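BETCOMBE CHAMBER MUSIC SOCIETY
Minutes of the Regular Meeting of the Board

Held in the upper room, Clemow Hall, on Wednesday at 7:00 p.m.

Present: Triin Jaunzems (President, in the chair), Patricio Urrutia (Finance), Chie Sugawara (Programming), Rajkumari Dubey (Secretary)
Apologies: Danai Kalogeropoulos (Outreach)

1. Call to Order
The President called the meeting to order at 7:04 p.m. A quorum was present.

2. Minutes of the Previous Meeting
Ms. Dubey noted that item 6 should read "rental of the piano" and not "purchase of the piano." With that correction the minutes were approved on a motion by Mr. Urrutia, seconded by Ms. Sugawara.

3. Matters Arising
The hall has confirmed that the side entrance will be unlocked one hour before each concert. The request for additional music stand lights remains open and will be carried forward to the next meeting.

4. Finance Report
Mr. Urrutia presented the report. Season subscriptions stand at 52, with renewals still coming in by mail. The piano tuner's invoice has been paid. The deposit for the June benefit concert has been paid to the hall and the balance falls due on the day of the event. Mr. Urrutia asked that all members submit receipts within the month in which the money was spent. The report was accepted as presented.
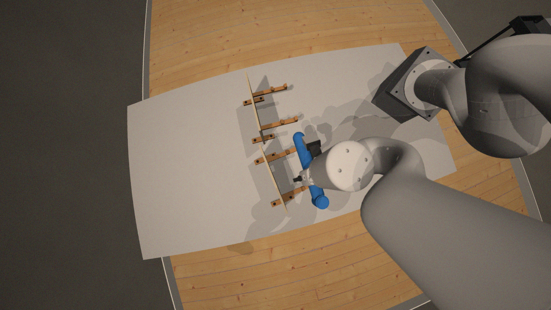
Two wooden peg racks on a light gray mat.

5. June Benefit Concert
Ms. Sugawara reported that the Flasto Quartet has accepted the invitation to perform. The program will consist of two string quartets with an intermission, followed by a short piano quintet for which the pianist is still to be confirmed. Two pianists have been approached, and Ms. Sugawara expects an answer from the first before the program goes to the printer.

The Board discussed ticket prices at length. Mr. Urrutia proposed a general admission price of $21, with students admitted free. Ms. Dubey asked whether a lower price for seniors should be offered, as was done at the winter concert. After discussion it was agreed that subscribers of any age would receive one guest ticket without charge and that no separate senior price would be set.

MOTION: That general admission to the June benefit concert be set at $21, students free. Moved by Mr. Urrutia, seconded by Ms. Dubey. Carried.

Proceeds will go to the instrument loan fund, which lends string instruments to students in the Betcombe schools. The President asked that this be stated on the ticket as well as in the printed program.

Seating was also reviewed. The hall can set out up to 70 chairs in the main room while keeping the center aisle clear. Ms. Sugawara will ask the quartet whether they prefer to play from the low stage or from the floor - the answer affects the number of rows.

6. Instrument Loan Fund
In the absence of Ms. Kalogeropoulos, the Secretary read her written report. Three violins were returned at the end of the term, and one needs a new bridge and a full set of strings. The Chu workshop has offered to carry out the repair at its usual rate. A cello remains on loan through the summer by prior agreement with the family. Ms. Kalogeropoulos recommends that the loan form be revised to state who pays for broken strings.

MOTION: That the repair of the violin be approved and charged to the loan fund. Moved by Ms. Sugawara, seconded by Mr. Urrutia. Carried.

The revised loan form will be circulated by e-mail before the next meeting. 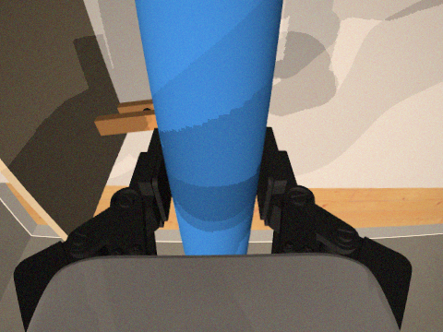

Blue cone held upright between two black gripper fingers.

7. Publicity
Ms. Dubey will send the concert notice to the newspaper and the library. The President will write to last season's subscribers who have not renewed. Posters will be ready once the pianist is confirmed.

8. Other Business
Mr. Urrutia asked whether the reception after the concert should be held in the lobby or the upper room. The lobby was preferred. The President reminded members that the hall must be cleared by 10:30 p.m. under the rental agreement.

9. Adjournment
There being no further business, the meeting was adjourned at 8:35 p.m.

Respectfully submitted,
Rajkumari Dubey, Secretary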